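Twin-screw dryer loses throughput after screen change
Plurel Forum > Process lines > Drying and extrusion
Posted December 27, 2025

pelletline_ohio
We run a Rothe twin-screw line with a Pluvex drying hopper ahead of the feed throat. Material is washed PET flake. Since we changed to a finer melt screen in September, output drops after 3 hours of running and the melt pressure alarm trips. Backing off the screw speed clears the alarm, but we lose rate. Hopper setpoint has not changed. Is the screen too fine, or is the flake going in wet?
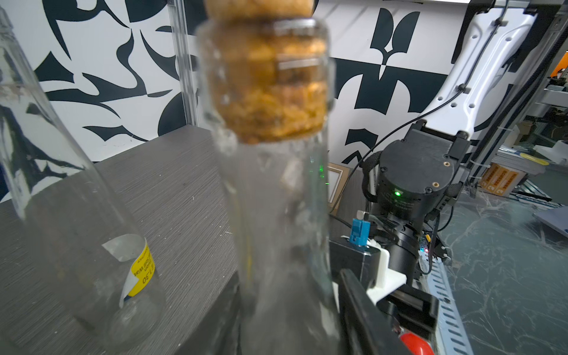
Clear glass bottles, one with a cork stopper and one with a price label marked £1.30.

Divotgate
Log the pressure on both sides of the screen before changing anything. If the upstream reading climbs and the downstream reading stays flat, the screen is blinding. If both move together, look at the die or the melt temperature.

Moisture usually shows up the other way. Wet PET loses viscosity in the barrel, so pressure tends to fall and the strands get thin or bubbly.

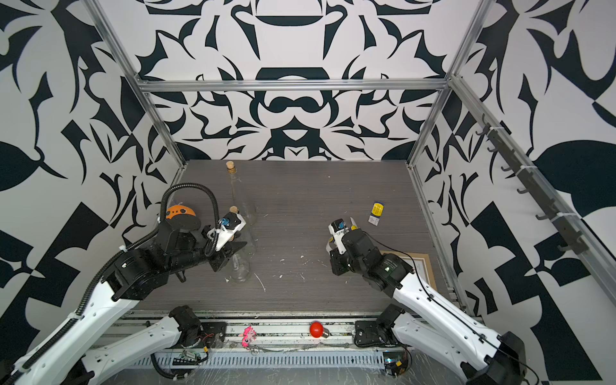
Check the screen pack order as well. The fine mesh needs a coarse support behind it on the breaker plate side. Installed backward, it can deform into the plate holes and lose open area. We found one like that on our line and the alarm trips stopped once it was rebuilt.

Also pull a flake sample at the throat, not at the silo. The two numbers can differ a lot if the hopper has a dead zone.

screwtech366
had the same thing, it was label glue. went back to the old screen and never looked into it
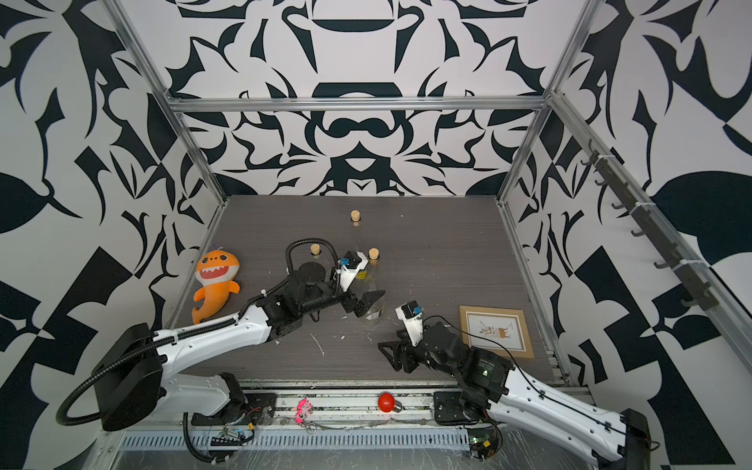 Plurel Forum: Recycling Lines Group

flakeandfilm
The glue remark is worth following up. Adhesive residue passes a coarse screen and collects on a fine one. Catch a used screen at the next change and look at the deposit. Brown and sticky points to the wash step, hard grit to sorting. We raised the caustic wash by 10 minutes and got roughly double the screen life. Your wash chemistry may differ, so run one batch first.

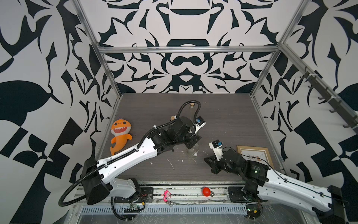 Can the pressure alarm be set higher until the cause is found?
Only within the limit stated on the machine plate and in the manual. The rupture disk rating does not change with the alarm setting.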